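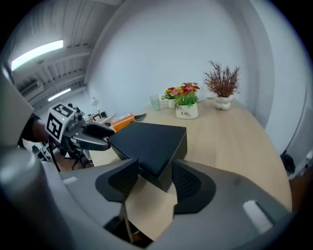 The square "Life" pot in red and orange, with the little mixed pot and a pale green glass cup beside it on a light oak-grain table.

Life pot, artificial flowers, red and orange
Item 1390
21 euros
In stock at Gridton

We have been selling this one for long enough now that regular customers ask for it by name, or at least by "the one with the writing on", and we are very glad to have it back. It is a white square pot packed with red and orange blossoms over bright green leaves, and it has the word Life across the front in a dark script. The colours are cheerful without any help from the weather, and I must say that on a plain table against a white wall they do a lovely job of waking up a corner (mine lives on the kitchen windowsill, between the radio and a real basil plant that looks a good deal worse for wear).

The flowers come already arranged, so all you need to do is lift the pot out of its carton and gently open up the blossoms, which do get a bit squashed on the way to you. Start with the outer ones and work inwards, and tease the leaves down over the rim as you go. Five minutes with a cup of tea should see it done. If a stem still leans the wrong way, leave it overnight before you start bending it!

Where to put it

The square shape sits neatly against a wall or in the corner of a shelf, and it is handy on a desk where a vase of water would make you nervous. Turn it so the lettering faces the room, or turn it round if you would sooner just have the flowers. It is meant for indoors. Strong sun will fade the reds in time, as it does with curtains and cushions, so a south-facing sill is best avoided in the height of summer.

Goes nicely with

The small white pot with yellow, red and pink blooms above green leaves is sold separately under the name Bena. Plenty of people buy the two together and stand the Life pot slightly in front, and I think they are quite right. The cup isn't one of ours, I'm afraid.

Looking after it

Dust with a soft, dry paintbrush or a hairdryer on its cool setting. Please don't put the pot in the dishwasher or under the tap. A barely damp cloth is plenty for the outside.

Delivery and returns

Postage is free on orders over 80 euros, and smaller orders are charged by weight at the checkout. You are welcome to collect from the shop too, just choose collection when you order and wait for our message before setting out. Unused items can come back to us within 90 days, in the original carton if you still have it.

For gift wrapping or larger orders for cafés and waiting rooms, write to Ona Kazlauskienė through the contact form.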